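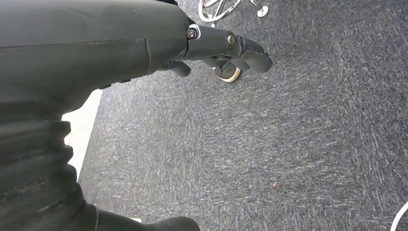

Maltmont Laboratory for Robot Teaching, Manipulation Group

3.2 Collecting the demonstrations

Figure 3. View from the wrist camera with the gripper open above the carpet. Both fingers are visible, as is a small caster wheel partly hidden behind one of them.

Demonstrations were recorded in two ways. In the first, the operator held the arm behind the wrist and moved it through the task by hand, with the joints set to gravity compensation. In the second, the operator stood at the Plerko console and drove the arm by remote control. Joint positions, gripper opening and wrist images were logged at 30 Hz in both cases.

The task was to pick up a small object from the floor and place it in a tray. Office furniture was left in its usual position. Chair bases and casters can therefore enter the wrist view, as in Figure 3, and a policy trained on these images must learn to ignore them. The speckled gray carpet gives the depth estimate little to work with at close range, and we did not use depth below the height at which the fingers open.

We kept 158 demonstrations after review. A demonstration was dropped if the object left the workspace, if the log had a gap longer than 2 seconds, or if the operator restarted the approach. In hand-guided runs the operator's fingers sometimes entered the wrist view; these runs were kept, but the affected images were masked before training. Of the demonstrations kept, 47 were hand-guided and the rest were driven from the console.

Console runs were slower and contained more pauses, mostly just before the grasp. Pauses were trimmed with the method used for the Sarby data set, with the speed threshold unchanged. Hand-guided runs were smoother near the floor but varied more in wrist angle. We did not correct for this difference. Its effect on grasp success is reported separately for each source in Section 4.1.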